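How I change the thermal paste in an old desktop

My office desktop started howling in March. Every time I opened a big spreadsheet the fan would spin up like a hair dryer, and by 4 in the afternoon I was wearing headphones just to think. My friend Emil Lehner told me to change the thermal paste before I spent money on anything else (he fixes office machines over in Pletberg, so I listen to him), and I've been doing it myself ever since. It's a nice little job for a Monday evening!

What you'll need: a screwdriver that fits your cooler screws, a tube of paste, some rubbing alcohol at 90 percent or better, a few coffee filters or lint-free wipes, and a small bowl for screws. I use a paste called Stondeo because the shop had it. I wouldn't lose sleep over the brand.

First, run the computer for ten minutes or so and then shut it down. Old paste gets stiff, and a bit of warmth softens it up. Pull the power cord, hold the power button down for a few seconds, and take off all the other cables. Touch something metal before you reach inside.

Lay the tower on its side with the removable panel facing up and take the panel off. Do this on a hard table with good light. I did my first one on the carpet and spent half the night hunting for a screw.

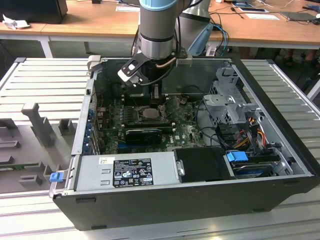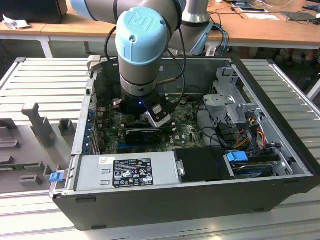
Both cases are on their side, with the boards facing up.

Now take a photo of everything with your phone. Really, do it, even if you're sure you'll remember. Unplug the fan cable, gently, by the plug and never by the wires. Then loosen the cooler screws a couple of turns each, going corner to corner, until they all come free. Some coolers have spring screws that stay attached, so don't panic if they won't lift out.

If the cooler doesn't want to budge, twist it a little left and right. Please don't yank it straight up! On some older boards the processor can come out stuck to the bottom, and I've bent pins that way. (Konrad Hubmann, if you're reading this, I still owe you a computer.)

Put a little alcohol on a wipe and clean the top of the processor, then the bottom of the cooler. I go from the outside in so I'm not smearing gunk over the edges. It usually takes 2 or 3 wipes before they come away clean. Let both surfaces dry.

Squeeze out a dot of paste about the size of a pea, right in the middle. The cooler will spread it when you press it down. Set the cooler on as straight as you can, start every screw by hand, then tighten them corner to corner again, a bit at a time. Stop when they're snug.

Plug the fan back in. I forgot this once and got a very cross message on the screen.

Before you close up, give the dust a few short puffs of canned air, and hold the fan blades still with a finger while you do it. Then put the panel back, hook up your cables and turn it on. Check the temperature in your BIOS screen and write it down somewhere. Mine lives on a sticky note inside the desk drawer, next to the leftover paste with its cap on tight.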